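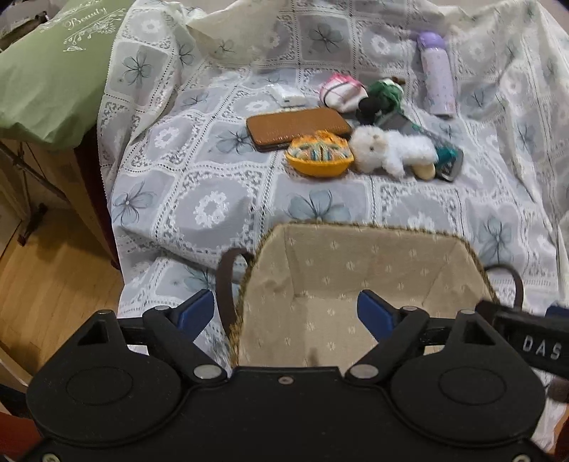
Lultier Adds Lined Woven Baskets to Its Home Storage Range

Small-item baskets from the Grovwood line go on sale in July

GROVWOOD LINE, SPRING UPDATE - Lultier, a maker of home storage goods, today announced a new group of lined woven baskets for bedrooms, hallways and shared living spaces. The baskets join the company's Grovwood line and will be sold through the Lultier website and at Pirside home stores starting in July.

The new baskets are meant for the small things that collect on beds, dressers and side tables during a normal week. Hair ties, glasses cases, soft toys, water bottles and desk items often end up in the same spot because they have no fixed place of their own. Lultier says the Grovwood baskets give a household one place to drop these items and one place to look for them later.

Each basket has a woven body, a braided rim, a beige fabric lining with a small printed pattern, and two loop handles. The lining keeps small items from slipping into the weave and protects soft toys and knitted things from snags. It can be taken out and washed on a cold cycle.

The Grovwood baskets come in three sizes. The small size is made for a nightstand or bathroom shelf. The medium size fits on most dressers and at the foot of a bed. The large size is made for closet floors and will hold folded throws, spare pillowcases or a good number of plush toys.

Why bedrooms

Before settling on the design, Lultier asked 90 households to keep a simple record of what was lying on their beds and dressers at the end of the day. Each household kept the record for 18 days. The company then sorted the answers by type of item and by room.

The results shaped the line in a few ways. Bedrooms had the widest mix of items of any room in the home. Kitchens and bathrooms had more items overall, but most of them belonged there. In bedrooms, many of the things on the list had come from somewhere else, such as a calculator from a desk, a bottle from the kitchen or a toy from another bedroom.

Of the households that took part, 47 said they already owned a basket or bin in the bedroom but did not use it for small items. The most common reasons were that the container was too deep, that things fell through gaps in the sides, or that it was already full of laundry. The small and medium Grovwood baskets are shallow for this reason. A person should be able to see most of what is inside without emptying it.

A short routine for clearing the bed

Lultier will include a printed card with every basket. It describes a routine that takes a few minutes and needs no other supplies. The text of the card is given in full for editors who wish to reprint it.

Set the empty basket on the bed, close to you. Gather everything that does not belong on the bed and lay it out flat behind the basket. Spread the items out a little so nothing is hidden under a toy or a fold in the cover.
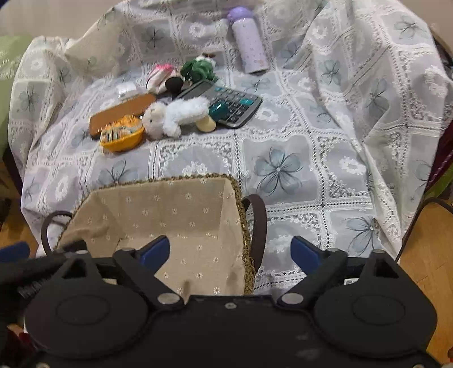 Start with the larger soft items. Plush toys go in first and lie along the bottom. Hard items such as cases and calculators go in next, along one side. Bottles should be closed tightly before they go in, and they are best kept upright in a corner.

Keep very small items together in their own bowl or tray. Hair ties, rubber bands and clips can stay in the bowl, and the bowl can go into the basket as it is. Small makeup tools should go into a pouch so they do not mark the lining. Throw away empty packets.

When the bed is clear, shake out the cover and smooth it. Carry the basket by both handles. Items that belong in another room can be dropped off on the way, and the rest can stay in the basket until the next morning.

Lace, crochet and other open-patterned covers need some extra care. Lift items off these covers and do not drag them. Zippers, clips and the corners of hard cases can catch on the fabric.

Materials and care

The baskets are woven by hand at the Moradi workshop, which has supplied Lultier with woven goods for several seasons. Because natural fiber is used, color will vary from one basket to the next, and a mix of brown and green tones is normal. A light grassy smell may be present when the basket is first unpacked. It fades in a few days in a room with an open window.

The woven part should be wiped with a dry or slightly damp cloth. It should not be soaked or left in a bathroom without a fan. If the rim loses its shape in shipping, it can be pressed back by hand and left overnight with a folded towel inside.

Linings should be air dried. Lultier will sell replacement linings for all three sizes, in the same beige print and in plain gray.

Availability

The first run is limited to just over 1,000 baskets across the three sizes. A second run is planned for the fall. Pirside stores will carry the small and medium sizes on the shelf, and the large size can be ordered at the counter for pickup. All three sizes will be on the Lultier website from the first day of sales.

Customers who bought a basket from the earlier, unlined Grovwood line can order a lining to fit it. The older baskets are slightly wider at the top, so these linings are cut to a different pattern and listed under their own item number.

Pirside stores will hold a short display event on the first Saturday of sales, starting at 10 a.m. Staff will show how the linings are removed and put back, and visitors can compare the sizes side by side. No sign-up is needed.

About Lultier

Lultier designs and sells storage goods for the home, including baskets, drawer trays, shelf boxes and garment bags. Its products are sold online and through independent and regional stores. The Grovwood line covers the company's woven goods.

Media contact

Samples of the small and medium baskets are available to home and lifestyle editors on request. Requests can be sent through the press page of the Lultier website - please include a mailing address and the size needed. Samples do not have to be returned.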